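Review: Zasto picking station, after one season in our returns room

I work in the returns room of Nusell, where small household goods come back from customers and must be sorted again. We are a small team, two shifts, and since September we have a Zasto picking station between the unpacking table and the shelves. Our manager asked who wanted to write something for other warehouses which think of buying one. I said yes. English is my third language, so please excuse if some sentence is stiff.

First, what you buy. Zasto sells the software, the gripper and the training. The arm you must have already, or you order it through a partner. In our case the partner was Patwary, and they also made the installation. It took longer than they promised, but the two technicians were polite and they cleaned up every evening.

The work before was like this. A mixed bin came to you, you took out one item, you scanned it, you put it on the correct shelf. A good person could do 108 items in one hour, but only in the morning. After lunch your wrists and your lower back told you it was enough. I did this for several years and I wore a wrist support at home.

Now the station does the first sorting and we do the rest. On a quiet shift it handles 80 items in one hour. This is less than a person, and some colleagues laughed at it in the first week. But it keeps the same speed at four in the afternoon, and by then I can not say the same for myself.

What I like

The stop button is big and it is in the correct place. The screen shows in simple words why the station has stopped, for example "can not hold item" or "bin is empty". With the older Dullia sorter we got only a number, and we had to look in a book for it. Also the noise is low. We can talk to each other, and the radio came back to the room.

What I do not like

The price for spare fingertips is too high, and they wear faster than the catalog says. The training was 41 pages on paper, well written, but only one hour with a real teacher. For the evening shift this was too short. They learned most things from us, and we were not paid extra for teaching. If you buy this, ask for a second training day before you sign.

The screen also shows every stop with the time and with the name of the person who is logged in. I understand it is for maintenance. Still, people felt watched, and it took a meeting before the names were removed from the weekly report. I think Zasto should deliver it with the names switched off.

What changed for us

No one lost the job, I want to say this clearly because it was the first question of everybody. One position was not filled again when a colleague retired. The rest of us lift less and decide more. We check damage, we repack, we look after the station. Some of this is more interesting. Some of it is only waiting next to a machine, and for an active person waiting is also tiring.

I give four stars from five. The missing star is for the training and for the fingertips.

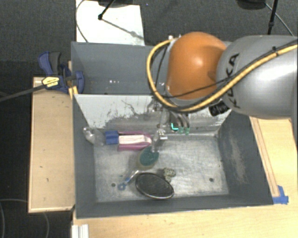 My advice for the first weeks is to choose carefully what you put in the bin. Start with few items and leave free space between them, and add the difficult ones later. We did the opposite and lost many hours. Clear plastic is worth its own test, and a crumpled bottle lying against the wall in the rear corner, with bright reflections on it, is the kind of item I would try on the first day. Put in something long and flat too, and something very small, and let the people from both shifts stand there and see what happens before you agree on any target with the management.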